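Fernetti evening, bench talk - my notes, 27 March 2024

Slot is 6 minutes, don't run over. Skip the hello, straight in.

Talk is on covering a work surface and keeping the table behind it usable. Boring subject, everyone gets it wrong, me included. Start with the Varden job. Glue on the bare board, took me a whole afternoon to scrape off. Pause there, they'll groan.

Then the cover. Sheeting, tape, more tape. Overlap the strips. Wrinkles are fine under a bottle, bad under anything you have to measure. Don't cover the whole board - leave a bare side for paper and small parts. I do the left, most poeple at Besnard do the right. Hold up the roll if I remember to bring it.

Second half, the back table. Meter or controller at one end, case open next to it, cable coiled inside the case. Boxes stay shut till you need them. Phone and tablet on the corner where you sit, away from the bottles.

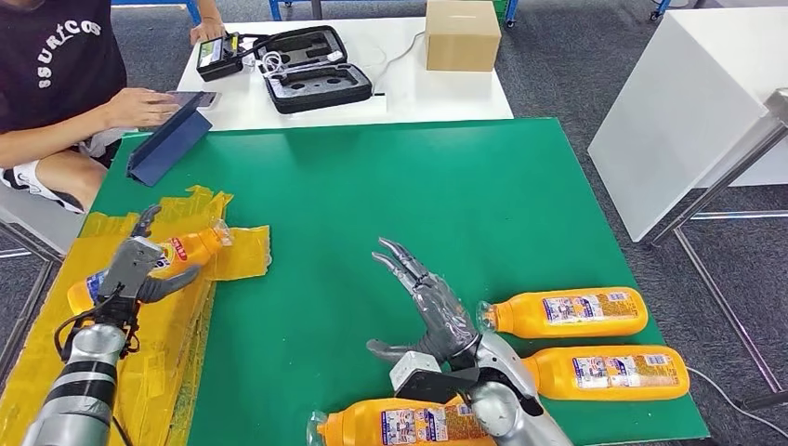

Folasade Oyewole wrote back on the draft that the coiling part is too short, that a cable thrown in loose will cost you more time than any spill, and could I please say so. OK. Say so. Over-under coil, lid half way so you see if it's in. She also wants foam cut-outs labeled with a paint pen. Good idea, give her credit.

Then tape. Which tape? Someone always asks. Cheap stuff lifts at the edges, the Skiltetora one holds but leaves gum if you forget it all July - ask me how I know. Peel slow, low angle.

Old manual slide if there's time: the 1916 shop handbook, page 54, says brown paper and tacks. The 1974 reprint still says tacks!! Read the line out loud, then move on, don't explain it.

Questions. Likley ones: cutting on the sheeting (no, use a mat), how often to change it (when it tears). Leave the tape samples by the door. Get the adapter back from the front desk.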